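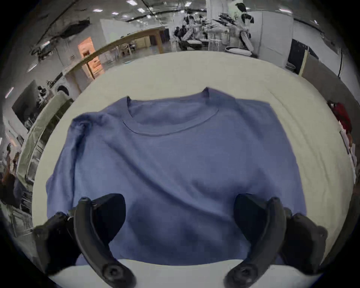

# The Plitska crewneck sweatshirt, dusty blue

I've been selling sweatshirts for long enough to have firm opinions about them, and the Plitska is the one I end up wearing myself most weekends. It's a plain crewneck with a ribbed round neck, no logo across the chest, no hood. The blue has a touch of periwinkle in it and it's a bit dusty, so it sits nicely with jeans and doesn't shout. My sister-in-law calls it hydrangea. I've left it as "dusty blue" on the label because half of you would have written in to ask.

**Price:** £47
**Sizes:** XS to XXL
**Colour:** dusty blue (oatmeal is back in stock too, on its own page)

## What it's like to wear

It's a mid-weight, soft on the inside, and I can wear it indoors with the heating on and not boil. In August I had it on for evenings in the garden, and now the mornings have turned I'm putting it under a jacket. It's cut straight through the body, so it hangs down from the chest and doesn't grab you round the middle. I've never liked a sweatshirt that balloons over the hem!

The neckline is the bit I fussed over most. The first sample we had was far too tight and took your earrings with it, and the second one gaped like a boat neck. Mimoza Lazarević, who does our patterns, redrew the neck twice more and what we've got now goes over a big head (mine) and still lies flat afterwards.

## Sizing

True to size, I'd say, if you like a bit of room. I'm usually a 14 and I wear the M. If you want it baggy, go up one, but watch the sleeves, they get long quite quickly. Anyone who bought the old Dalen crewneck from us should know that this one is a little longer in the body and slightly narrower across the shoulders. Between sizes? Drop me a line with the measurements of a jumper you already like and I'll tell you which to get.

To measure yours, lay it on a table, smooth it out and go straight across from underarm to underarm. Then measure from the top of the shoulder to the hem. Those two numbers are all I need.

## Washing

Cool wash, inside out, with other blues or darks for the first couple of goes. I don't tumble mine. I give it a good shake when it comes out of the machine, pull the sleeves straight and dry it flat on a towel. It does crease if you leave it in a heap (I leave it in a heap) and a warm iron on the inside sorts that out. Please skip the fabric softener – it flattens the soft side and you'll be cross with me by Christmas.

A medium weighs around 640 grams, so it does take a while to dry in winter. I allow a day and a half in our spare room.

## Folding it so it fits in a drawer

A few of you asked after the last newsletter, so: face down, sleeves across the back, sides in to meet the middle, then up in thirds from the hem. It ends up as a tidy block and the neck doesn't get squashed. I keep mine standing on end in the drawer, next to the Skisetti socks.

## Delivery and returns

Orders go out on Tuesdays and Fridays. Postage is free if you buy 2 or more, otherwise it's a flat rate at the checkout. You've got 10 days to send it back if it isn't right, unworn and with the tags on, and swapping for another size costs you nothing but the trip to the post office.

If a seam goes, tell me. Nataša Kolev does our mending and she's very quick, and I'd much sooner have it fixed than have you put it in the charity bag.

XS is running low, and I don't expect more until the new year. Everything else is on the shelf and ready to go.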